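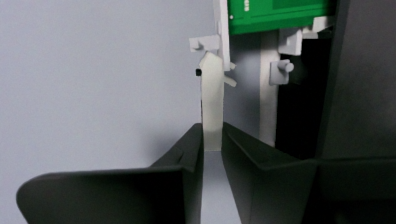 The Robot Club at Brurnach School meets after lessons in the computer room. This year the club is building robot programs for a competition called the Oksanen Cup. Teams from different schools enter, and all of them are given the same job to do.

The job this year is called Box and Board. A robot with two arms has to pick up a piece of electronic equipment, hold it above a bench, turn it the right way round and put it down again on a mat. There is a second, harder part, where the robot has to take hold of small parts with its fingers.

The club does not own two big robot arms. Very few schools do, as they cost a lot of money and need a room of their own. The teams work in a simulator.

## What is a simulator?

A simulator is a computer program that copies how real things behave. If you have played a driving game, you have used something a bit like one. The car in the game is not made of metal, but it speeds up, slows down and skids much as a car would.

The simulator used for the Oksanen Cup is called Bolach. Inside it there is a room with walls, a tiled floor and a workbench. The robot arms are drawn by the computer. When an arm moves, Bolach works out what it would touch, how hard it would push, and whether the thing it touched would slide or fall.

Things do fall. In the first few weeks the club dropped the equipment on nearly every run. In a real workshop that would mean a broken machine and a lot of sweeping up. In Bolach you press Reset and it all goes back to where it started.

## How does a robot arm move?

Hold your own arm out and bend it. You have a joint at your shoulder, another at your elbow and another at your wrist. A robot arm has joints too. Each joint has a motor, and the motor turns the part of the arm that comes after it.

The program tells every joint how far to turn. If only the elbow turns, the hand swings in a curve. To make the hand travel in a straight line, several joints have to turn together, each by a different amount. Working this out takes a lot of sums, and the computer does them many times a second.

At the end of the arm is the gripper. On the club's robot it has fingers that close from both sides, like when you pinch a pencil between your thumb and one finger. They are good at holding flat or narrow things with straight sides. Round things are harder and tend to roll out.

## Why use two arms?

Try picking up a full tea tray with one hand at one end. The other end drops. Use both hands and the tray stays level, as long as you lift both sides at the same speed.

It is the same for the robot. The equipment in the competition is wide and shallow, so one gripper takes each end. If the left arm goes up faster than the right, the box tilts. If the arms pull away from each other, one of them loses its grip. If they push towards each other, the box can get squeezed and pop out.

The club fixed this by making one arm the leader. The leader decides where to go, and the other arm follows and keeps the same distance away the whole time. Before that, each arm had its own separate list of moves, and they never quite matched.

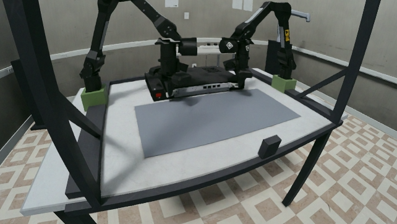
## How does the team write the program?

The club is split into 4 teams, and each team looks after one part of the job. One does the reaching, one does the gripping, one does the lifting and turning, and the last does the putting down. The parts are then joined into one long program.

Joining them was harder than writing them. The gripping team thought the arms would arrive with the fingers open. The reaching team had left them closed. For two meetings the robot knocked on the box with its fists.

Now each team writes a note at the top of its part. It says where the arms must be at the start and where they will be at the end. The whole program is 2,386 lines long, counting the notes and the blank lines.

## How do you know if it works?

One good run does not prove much -- it might be luck. Bolach can put the box in a slightly different place each time, so the robot cannot just copy what it did before. The rules ask for 200 test runs. A run counts as a pass if the box ends up on the mat, the right way up, without being dropped.

The teams keep a log with one line for each run that fails. "Slipped left." "Too far back." "Hit post." When the same words come up again and again, that is the thing to mend first.

## Try it yourself

You need a ruler, a big book and a friend.

1. Lay the book flat on a table.
2. Each of you takes one end, using only a thumb and one finger.
3. Lift it together without talking, to the height of the ruler.
4. Turn it a quarter of the way round and put it down.
5. Do it 6 times and write down what went wrong each time.
6. Now choose a leader, who says "up", "turn" and "down". Do it 6 more times and compare your two lists.

## Words to know

**Gripper** -- the part of a robot arm that holds things.

**Joint** -- a place where the arm can bend or turn.

**Simulator** -- a computer program that copies how real things behave.

**Test run** -- doing the whole job once from the start to see what happens.

The Oksanen Cup entries have to be sent in by the end of June. The Tatham library has a shelf of books on robots and coding in the children's section, next to the space books.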